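Zwei Körbe, mehr braucht kein Mensch

Von Funmilayo Ogunleye

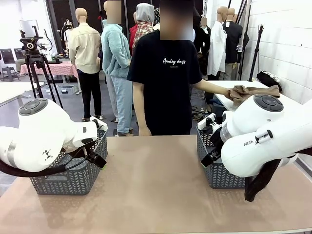 Graue Körbe, ein langer Tisch, hinten die Kleiderpuppen.

Ich sag es jetzt mal so: Wäsche sortieren nach fünf Farben, drei Stoffen und Laune ist Quatsch. Zwei Körbe. Einer links, einer rechts, dazwischen freier Tisch. Fertig.

Jahrelang hatte ich den grossen Sack im Schlafzimmer. Alles rein, Deckel drauf, Sonntagslaune weg. Im Oktober dann der Umzug, der Sack gerissen, und ich stand vor einem Berg. 3 Maschinen voll, mindestens eine davon Sachen, die ich gar nicht mehr anziehe. Die braune Bluse zum Beispiel. Zerknittert seit Jahren.

Seitdem: Korb eins bleibt, Korb zwei geht weg. Und zwar auf dem Tisch, auf Hüfthöhe, nicht auf dem Bett. Auf dem Bett wird nix entschieden, da wird nur umgeschichtet. Durchbrochene Seiten sollten die Körbe auch haben, wegen der Luft. Meine sind von Hotby, billig, halten.

Die Puppen im Hintergrund machen es ja vor. Eine trägt cremefarbenes Hemd und schwarze Hose. Ein Hemd, eine Hose, angezogen. Wozu also der Schrank von Keridden für 900 Euro, mit Auszügen und Licht? Damit man noch mehr reinstopft. Ordung kauft man nicht im Möbelhaus. Erst weg mit dem Zeug, dann reden wir über Schränke.

Kommentare (3)

nasik_fan: Und die Socken?? Wohin mit den Socken

Petra aus L.: Bei vier Kindern viel Spass mit zwei Körben.

wolldecke: Hab den Keridden, bin zufrieden. Bluse bitte bügeln und behalten!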